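right wrist cable keeps snagging

wbonsu
Two arm unit, linen work. The loop of cable at the right wrist catches on fabric and the hand drops out. Reseated the connector, fine for 2 days, then same again. Pundgate manual says leave slack there. 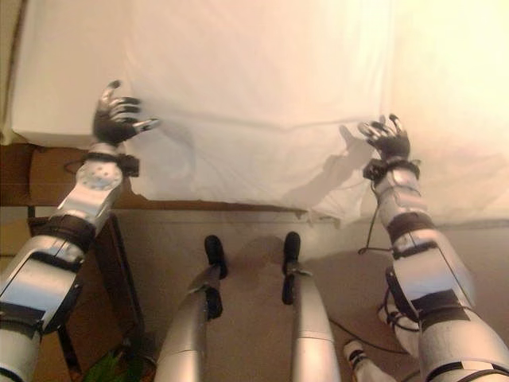 Joint log is clean, so I dont think its the motor side. Anyone clipped theirs down?

dizon_fan
Clip it. Short loop, one tie on the forearm, done. Ran 700 cycles like that.

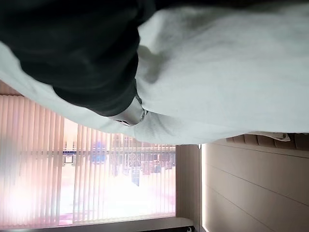
Also check the fabric sleeves if you run them. Lint gets in under the cuff.

Ullent3
Disagree on the tie. Wrist needs that slack at full roll, you'll just break the conector instead. Spiral wrap, leave the loop alone. 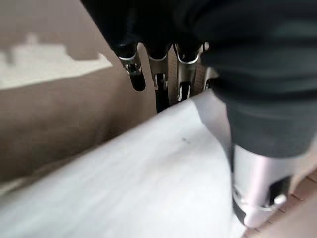 And wipe the finger joints while your in there. I do mine every 3 shifts.

dizon_fan
never broke one

wbonsu
Trying wrap first. Rolled it end to end by hand with power off, no pull on the plug. Grip force left at stock. 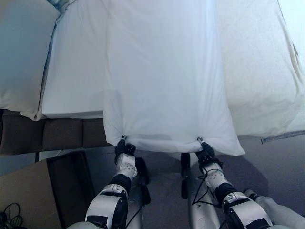
Will run it to 2000 and post the log. If it drops again I'm ordering the Clureton cable.

Wumpini Bonsu

Ullent3
get the longer one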